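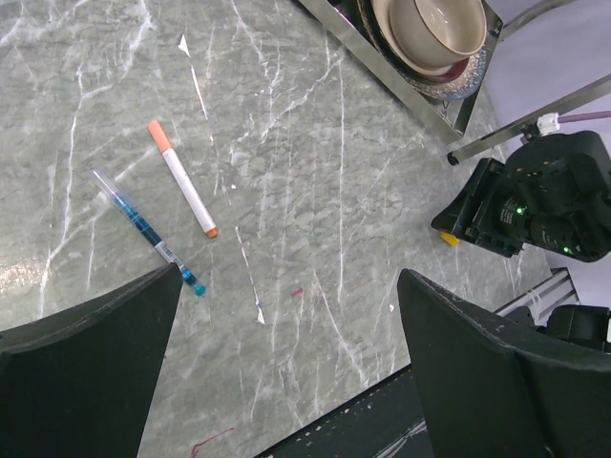 Orange Kappe, blaue Spitze: Filzer und dünner Stift auf grauem Marmor.

Ich schreibe meine Einkaufszettel mit der Hand, und zwar auf Papier, und ich habe keine Lust mehr, mich dafür zu rechtfertigen! Neulich stand ich wieder im Naltex vor dem Käseregal (es war voll, alle wollten da ran), und neben mir wischte jemand minutenlang auf dem Handy herum, weil die Liste nicht laden wollte. Ich hatte meinen Zettel in der Jackentasche. Zerknittert, mit einem Kaffeefleck über dem Wort Linsen, aber lesbar.

Natürlich habe ich die Apps ausprobiert. Drurari hieß die letzte, die schlug mir nach drei Tagen Hafermilch vor, die ich nicht trinke, und wollte dann wissen, ob ich meine Liste mit Freunden teilen möchte. Nein, möchte ich nicht!

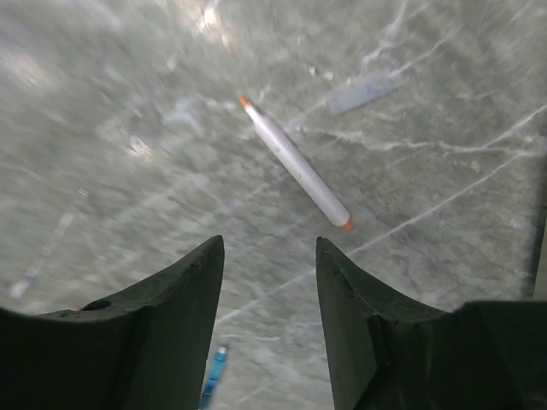
Außerdem kauft man mit einem Zettel anders ein. Ich streiche durch, kritzle an den Rand, male einen Kringel um die Butter, wenn sie wirklich dringend ist. Und ich merke mir, was ich mal aufgeschrieben habe – meistens brauche ich den Zettel im Laden kaum noch. In der App tippe ich »Zwiebeln« und habe sie vergessen, bevor das Display dunkel wird.

Ja, ich verliere auch welche. In einer alten Keksdose liegen bestimmt um die 200 Stück, die ich in Manteltaschen und Büchern wiedergefunden habe. Auf einem vom Oktober steht nur »Quark, Kerzen, anrufen«. Wen, weiß ich bis heute nicht, und ich denke trotzdem gern daran herum. 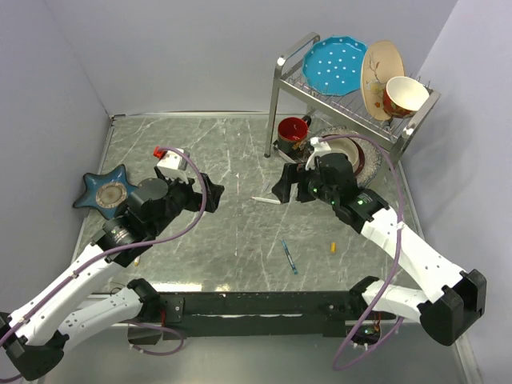 Graue Marmoroptik, helle Wände und zwei weiße Roboterarme.

Wer mit dem Handy glücklich ist, soll dabei bleiben, ich nehme es keinem weg. Nur bitte kein mitleidiger Blick mehr an der Kasse, wenn ich meinen Zettel auseinanderfalte. Morgen brauche ich übrigens Lauch, Senf und neue Batterien, das steht schon drauf.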